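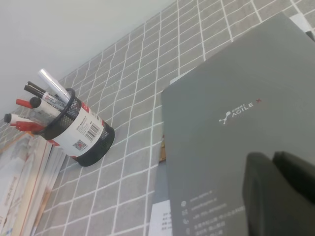 Markers and pens share a black mesh holder, with the reading pile close by.

There is a moment in July, usually late in the afternoon, when Loubna Abdel Rahman decides that her desk has gotten away from her again. She clears everything onto the floor, wipes the surface down, and lets things back up one at a time, beginning always with the pen cup.

"I used to buy those big organizers with drawers," she told me over a pot of mint tea that we both let go cold. "I had a Komine one that held up to 80 pens, and I think I could find 2 that worked."
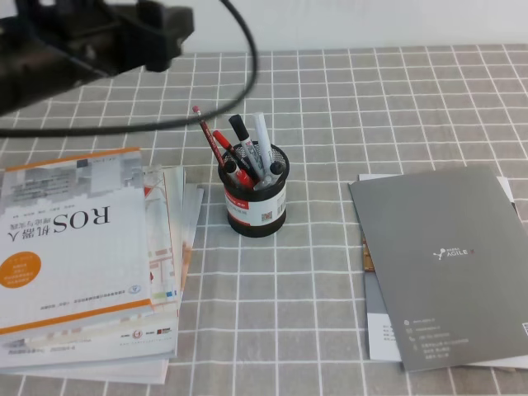 These days she swears by a plain mesh cup, the kind any office store carries, and a rule she borrowed from her friend Maxine Lowther: if you haven't reached for a pen in a month, it goes in the drawer. Markers stay, because she labels everything, and so does something red for corrections (she taught evening classes for years, and old habits hang on).

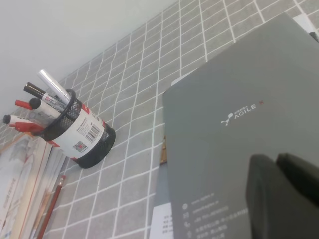
A red pencil rests beside the stack, and the pens stand together in their cup.

The books are a softer subject. Loubna likes them lying flat, in a pile at her left hand, with whatever she is studying on top and the booklets and loose papers tucked underneath. Delyth Parry, who shares the studio, would rather see them on a shelf, and the two of them have been having this same friendly argument since the day they moved in. I must say I'm with Loubna. A pile you can see is a pile you'll open!
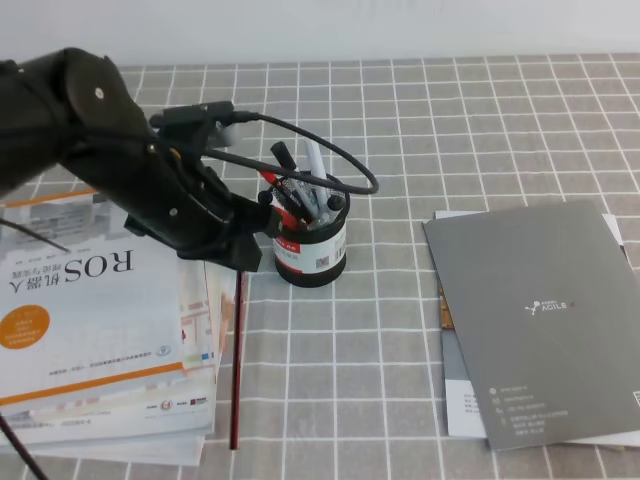
How do you keep a mesh cup from collecting dust?
Empty it every couple of weeks, tap it upside down over the trash, and go around the inside with a dry paintbrush. A damp cloth does for the rim.

Loubna does hers while the kettle boils, and puts the markers back caps up.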